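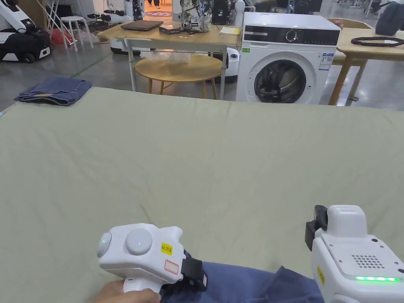

Two Hands, One Green Sheet: Trying Out the Handheld Grippers

Folding trousers is boring. Teaching a machine to fold trousers is a lot more boring, and it takes longer, and your shoulders hurt. I went to the Ikcombe workshop to see which of two handheld grippers makes it hurt less. The Byun is the older design. The Imum is the one everybody has been asking me about.

Quick version for people in a line somewhere: the Imum wins on jeans, loses on anything thin, and I'd still buy the Byun if I had to hold it past lunch.

Longer version.

Why hold a gripper at all

The arms come later. First somebody has to do the job by hand, with the same kind of fingers the arm will have, while the device logs where it went and how wide it was open. Cheaper than driving an arm by remote. Faster too. You can get through 100 folds in a good morning, and an arm operator on a leader rig would be happy with half that.

Catch is that you are the arm. If the grip is badly placed you feel it in your wrist by fold 30. If the trigger is stiff you start cheating, pushing the cloth around with the housing when you should be pinching it. And cheating goes in the data. The arm learns to cheat.

Setup

Ikcombe does its laundry work in a big open room with a polished concrete floor and a real washing machine in it, a front loader. Green sheet over the work surface, because the cameras like a plain background and because denim slides on bare wood. Laptop on a table at the back. People walk through. I like that, a lot of bench tests happen in rooms so clean they tell you nothing.

The units on the green sheet are white, with a yellow kit sticker on each. Get used to the stickers. Two kits look the same from any distance, and if you pair the wrong left with the wrong right the session records fine and then falls apart when you try to line the two up. I lost most of an hour to that on the first day. Read the sticker, say it out loud, write it down.

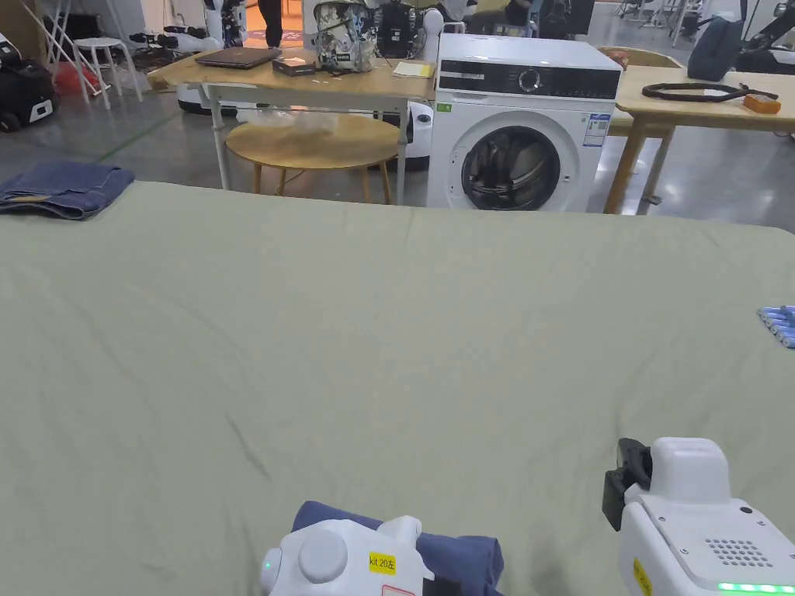
From the Kaltbridge Review workshop desk
Sunday, January 6, 2019

The jeans

Jeans are the easy garment and everyone starts there. Heavy cloth, thick seams, stays where you put it. Job is: waistband, hem, fold in half the long way, then over, then over again, push to the back of the sheet.

Imum first. Opening is wide and the fingertips are a soft ribbed rubber, and it just takes hold of a waistband. No drama. Seam goes in sideways, fine. Two layers, fine. I tried to get it to drop a hem and had to shake it. Both hands closing together felt natural after maybe ten minutes, and I stopped looking at the tips, and that's the thing you want.

Byun second. Narrower. You have to come at the waistband straight on or it rides up over the seam and lets go. First set I dropped the left leg over and over. Second set better. By the third I'd learned the angle, and then the folds were neater than the Imum ones, corners squarer. But I had to learn it, and so will whoever you hire.

Thin stuff

Now swap the jeans for a cotton T-shirt and it all flips. The Imum tips are too fat. They bunch the cloth before they close, so you pick up a pleat and not an edge, and the fold comes out with a wave in it. Tried lighter pressure. Tried coming in flat. Got somewhere with flat but your elbow ends up by your ear.

The Byun picks a single layer off the sheet like nothing. Also doesn't grab the sheet along with it, which the Imum did, twice, dragging the whole surface toward me and wrecking the take.

A dark sweatshirt landed in the middle. Either one will do it. Sleeves are annoying with both.

Weight and balance

Neither is heavy for one fold. Both are heavy for a day. The Imum carries its weight out front so your forearm is always lifting a little. A wrist strap helps, and please take the time to adjust it, I didn't on day one and had a red line until dinner. The Byun sits back over the hand. Less impressive when you pick it up, much nicer at 4 p.m.

Sleeves matter more then you'd think. Anything loose gets in under the mount. Roll them or wear something tight.

Lights and sounds

Status lights on both. Green means recording on the Imum and merely "on" with the Byun, which records only after a beep. So of course I folded a whole basket into a Byun that was on and doing nothing else. Somebody should settle this between them. The beep is quiet too, and if the washer is running you miss it.

Bad takes

Out of 3,071 folds in the log, the software threw away more Imum takes than Byun takes, mostly T-shirts, mostly tracking lost when the cloth came up in front of the lens. Can't call that a fair fight, we did more T-shirts on the Imum because I kept wanting to get it right. Take it as a hint.

Battery swaps: the Imum takes 5 seconds with a thumb latch. The Byun has a screw door. A screw door! On a thing you hold in both hands all day. Keep a coin in your pocket.

Which one

Denim, towels, work clothes: Imum. Shirts and mixed baskets: Byun. If the budget stretches to both kits, store them on seperate shelves, and put a bigger label on than the one they come with.

Imum is promising slimmer tips in February. If they fit the current housing I'll go back and redo the T-shirts, same sheet, same room. Bedding is next on the list after that. Fitted sheets. Not looking forward to it.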